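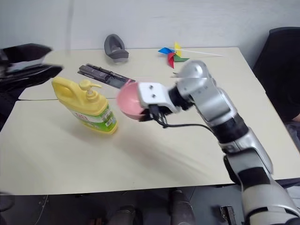
Child protection: helpline hours extended from May

The Clestmont children's helpline will stay open until midnight from May. It took 2,266 calls last year, and a large share came in during the last hour before the lines closed. Andor Tóth, who manages the night rota, said callers who reached the recorded message often did not ring back.

Calls are free and do not show on the phone bill. You do not have to give your name, and you do not need proof before you ring. If a child is in immediate danger, call the police first.

Three new call handlers have started. They are Seul-gi Sun, Ridwan Hidayat and Annatjie Hlongwane, who has moved across from the school visits team. Her visits for this term will go ahead as booked.

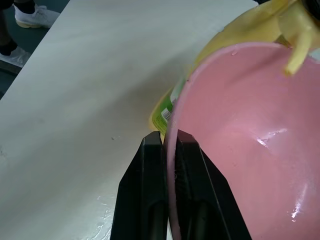 Training for neighbours and relatives

Many reports of harm at home come from someone living nearby or from another member of the family – an uncle, a grandmother, the woman across the landing. Kamil Kubíček is running a free evening session for anyone who wants to know what to look for and how to report it. It covers unexplained burns and bruises, children kept home from school, and what happens after a report is made.

The session starts at 6.30 pm in the Van der Merwe hall and lasts two hours. There are 99 places. Please book at the front desk, and say if you need an interpreter. Printed copies of the reporting guide are also at the desk – we have 600, in three languages.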